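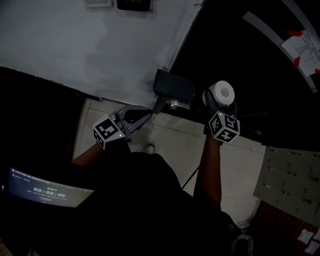 Gavasden Community Choir
Minutes, February meeting

Started at 7:05 in the upstairs room, Man-sik Shim in the chair. January minutes approved with one fix: the alto sectional is on Monday, same as before.

Spring concert
Wonderful news, Prasamitz Hall said yes! We get the big room, the good piano and 80 seats, with 20 more chairs if we carry them up ourselves. Doors at 6. Man-sik will sign the form this week.

Program
Long and very happy talk about the Myung lullabies. Everyone who sang through the second one last week loves it, and the tenors finally have a tune! Agreed to do all 5 and drop the sea shanty until fall. The basses asked for it to be noted that they will miss the shanty.

Music folders
Prolel Print can have the new folders ready before the next rehearsal. Dark green chosen, 11 votes to 4. Please bring old folders back, pencil marks and all.

Any other business
Sopranos need a ride list for the concert. Sheet goes up by the door.

Closed at 8:20, then we sang the first lullaby twice.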